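Chapter 10
Teaching by Demonstration

A robot may be shown a task in two ways. In the first, the teacher takes hold of the arm and moves it by hand. In the second, the teacher guides it from a distance with a remote control. Each motion is recorded for later study.
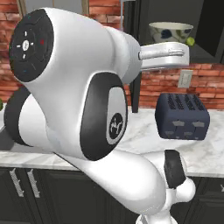
The choice between the two affects both the quality of the record and the time required to make it. This chapter compares the methods using the Pinine kitchen exercises, a set of 831 demonstrations prepared by Dorottya Dobos and Davoud Sharifi. Demonstrations in the set last up to 90 seconds.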